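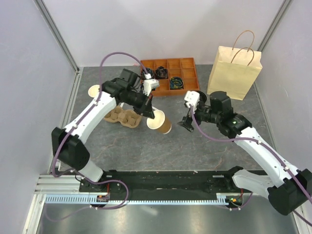
Call for participants: household diary study, Windport and Kourkoulas

Applications are invited from households in Windport and in the Kourkoulas district to take part in a diary study of food storage, meal planning and kitchen waste. The study runs for six weeks from the beginning of April. Participation involves a short daily written record, a weekly weighing of food waste and two home interviews. No specialist knowledge is needed.

Background

Most published estimates of avoidable household food waste are based on sorting the contents of collected bins. Bin sorting gives a reliable weight by category but says little about the decisions that led to an item being thrown away. Bread discarded on a Thursday collection round may have been bought too early, stored badly, or kept for a meal that was cancelled. A diary completed by the household can separate these cases, provided that entries are made on the day and in a consistent form.

The present study combines a diary with a weight record. It follows a pilot carried out last autumn in the streets behind Windport harbour, in which the diary format was tested and several of its categories were merged. The category "leftovers" in particular was found to be used in at least four different ways and has been replaced by two separate entries: cooked and served, and cooked and not served.

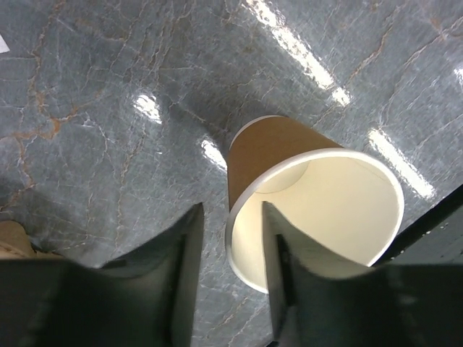
Household Resources Unit, Gereck College, Windport

The Unit carries out applied research on food, water and energy use in the home. It does not sell products, does not carry out enforcement work for the local authority and does not pass address lists to third parties. Staff visiting participants carry a college identity card, which should be asked for at the door.

Who can apply

We are looking for 80 households. All of the following must apply:
– the household lives in Windport or in the Kourkoulas district and does not expect to move before the end of the study;
– at least one adult is willing to act as diary keeper for the full period;
– the main evening meal is prepared at home on at least three days in a normal week;
– the household has a working refrigerator of its own (shared refrigerators in halls of residence cannot be included);
– all adults in the household agree to take part.

Single-person households, households with children under five and households in flats without a garden were under-represented in the pilot, and applications from these groups are encouraged. Households that already compost at home may apply. Those that keep poultry or pigs fed on kitchen scraps cannot be included, as the weights would not be comparable.

Previous participants in the harbour pilot are not eligible.

What participation involves

Induction. A member of staff visits the household, explains the diary and leaves the equipment. The visit normally takes an hour. A brief list is made of the contents of the refrigerator and dry store. Freezer contents are not listed.

Daily diary. The diary is a printed booklet of 39 pages called Bistik. It is filled in by hand. Entries are made once a day, preferably in the evening, and take five to ten minutes. The diary keeper records the meals eaten at home, the food bought, the food thrown away and, where it applies, the reason, chosen from a coded list inside the back cover. An online version was considered but was dropped after the pilot, where it produced more missing days than the booklet.

Weekly weighing. Food waste is kept in the caddy supplied and weighed once a week on the kitchen scale supplied, before the caddy is emptied. The reading is written on the weekly summary page in grams. Any single item of more than 500 g is weighed separately when it is discarded and entered on its own line. Liquids are not weighed – their volume is estimated using the table on the inside front cover.

Interviews. Two interviews are held at the participant's home, one in the third week and one after the diary has been handed in. Each takes up to 45 minutes. The first deals with shopping and planning, the second with storage and date labels. Interviews are audio recorded and transcribed by the Unit.

Collection. The booklet, scale and unused caddy liners are collected at the second interview. The caddy may be kept.

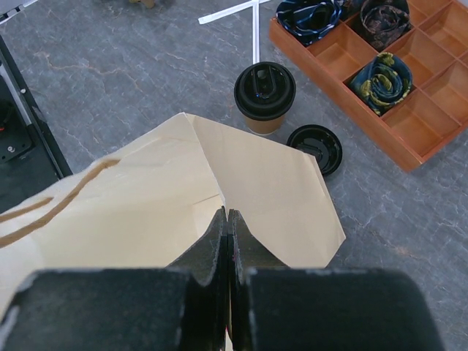

Packaging is not the main subject of the study, but it has to be kept out of the food waste weight, and the pilot showed that the boundary needs to be stated. Food is removed from its packaging before weighing wherever this can be done by hand. A crumpled cream paper bag like the one shown here is left out of the caddy during the study period, even if the council accepts it in the food collection, and goes out with whichever collection is normally used. The same rule covers kitchen paper, baking parchment and compostable film. Tea bags are weighed with their contents. Coffee grounds are weighed, filters are not. Egg shells count as unavoidable waste and are entered under code U together with bones, peel that is not normally eaten, and fruit stones.

Reason codes

Diary keepers often ask about the reason codes before applying, so the main ones are given in outline. Full definitions are printed in the booklet.

A – past the date on the label and discarded for that reason only
B – visibly spoiled, mouldy or smelling off
C – cooked and served, left on the plate
D – cooked and not served
E – bought or cooked in error, or disliked
F – storage failure (door left open, power cut, container leaked)
U – unavoidable, never intended to be eaten

Where two codes seem to apply, the one that came first in time is used. Yoghurt that went past its date and was then found to be mouldy is coded A if the household would have thrown it away on the date alone, and otherwise B. This distinction matters for the analysis of date labels and will be covered at induction.

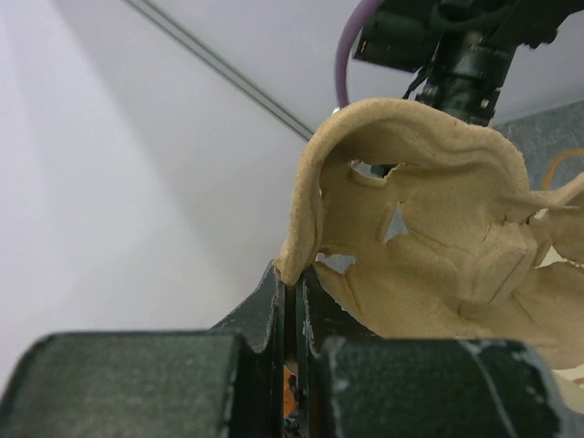
Payment and expenses

Each household that completes the study receives £300. Payment is made by bank transfer in two parts, half after the first interview and half after the booklet has been collected. A household that withdraws after the first interview keeps the first part. Diaries with occasional missing days are accepted. A diary with more than five missing days is treated as incomplete and the second part of the payment is reduced accordingly.

Participants have no costs. The scale, caddy, liners, booklet and pens are supplied. Payments may count as income for the purposes of some benefits, and applicants in receipt of benefits should check their position before signing the consent form. The Unit can supply a letter stating the amount and dates of payment but cannot give individual advice.

Data and confidentiality

Names and addresses are held separately from the diaries, which carry a household number only. Audio recordings are deleted once the transcript has been checked. Transcripts are kept in a form from which names, street names and workplaces have been removed. Short extracts may be quoted in reports.

Participants may withdraw at any time without giving a reason. Data already supplied can be removed on request up to the point at which the analysis begins, the date of which will be given on the consent form. The study has been reviewed under the college's ethics procedure and the approval letter is available from the study office.

Access and practical matters

The booklet is available in large print. Induction and interviews can be held with an interpreter if this is requested on the application form. Home visits are made between 9.30 am and 7 pm. If a home visit is not possible, interviews can be held at the study office on the ground floor of the Gereck building, which has step-free access from the car park side. The entrance from the harbour road has steps.

Holidays of up to four nights during the study period are permitted. The days away are marked in the diary and do not count as missing. Longer absences should be mentioned when applying.

How to apply

Application forms are available from the study office, from the Windport central library and from the Kourkoulas community centre. The form asks for the number and ages of people in the household, type of dwelling, usual shopping pattern and food waste collection arrangements. It does not ask for income.

Completed forms should be returned to the study office by noon on the last working day of February. Forms may also be left in the box at the library enquiry desk. Late forms are placed on the reserve list.

Households are selected by dwelling type and household size, and within each group by random draw. All applicants are told the outcome in writing by the middle of March. Reserve households may be contacted up to the second week of April if another household withdraws, and in that case their six weeks begin on the day of induction.

Questions about eligibility should be put to the study office before the form is sent. The office is staffed from 9 am to 1 pm and has an answering machine outside these hours.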